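Floton Laundry Transport Set

README, version 2. Last updated August 6, 2025
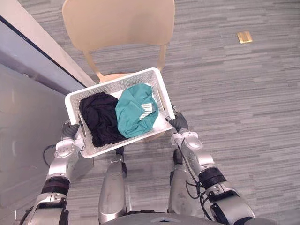
The Floton set covers one household chore: getting clothes from the place where they are dropped to the place where they are folded. It does not cover washing, drying or ironing. Each record is one trip with a basket, from first contact with the handles to release.

Contents

The set holds 200 trips, split into 170 for training, 20 for validation and the rest for testing. Splits are made by room, so a room that occurs in the test split does not occur in training. Each trip has a folder with the following files:

frames/ still images, JPEG, in time order
trip.json start point, end point, surface type, garment list
notes.txt free text, may be empty

Total size is under 2000 MB. The archive unpacks to a single top-level folder named floton_v2.

Rooms

Trips were recorded in two apartments, referred to as Sturnine and Utar. Furniture was left where the residents keep it. Chairs get a surface type of their own because they are a common stopping place for a basket and a difficult one: the seat is often narrower than the basket, and the backrest limits the approach to the front and sides.

Surface types used in trip.json:

chair_seat
bed
table
floor
shelf
other

Use "other" for window sills, stairs and the tops of appliances. A stool is chair_seat. A sofa is bed, for historical reasons; this will change in version 3.

Baskets

Open-top plastic baskets with handle openings in the rim. Rigid baskets only. Fabric hampers and bags were left out because their shape changes too much under load to share the same grasp labels.

Garment list

Garments are listed by color and state. Type (shirt, pants, towel) is filled in only if it can be told from the images without guessing. A bunched black garment is entered as "black, bunched, type unknown" even if the person loading the basket knew what it was. State takes one of four values:

bunched
loose_fold
flat
hanging_over_rim

A garment that changes state during the trip keeps the state it had at the start. Care labels and hang tags are not transcribed. If one is visible, set tag_visible to true.

Tilt

The field basket_tilt is recorded as none, slight or strong, judged by eye against the floor. Slight tilt is normal when a basket is set down over an edge. Strong tilt is reserved for cases in which garments slide against one side.

Known problems

Gray carpet and gray plank flooring are easily confused in low light. The floor_type field should be treated as unreliable in the Utar rooms.

Trips 41 and 42 share a garment list. The list belongs to 42.

Dark garments lose most of their surface detail. Outlines drawn around them are less accurate than those around lighter clothing.

Several notes.txt files from June use an older set of state names. The script convert_states.py rewrites them in place. Make a copy first.

License and citation

Released for research and teaching use. Cite as: Ondieki Home Tasks, Floton Laundry Transport Set, version 2.

Corrections can be filed in the issue tracker. Include the trip number and the name of the field.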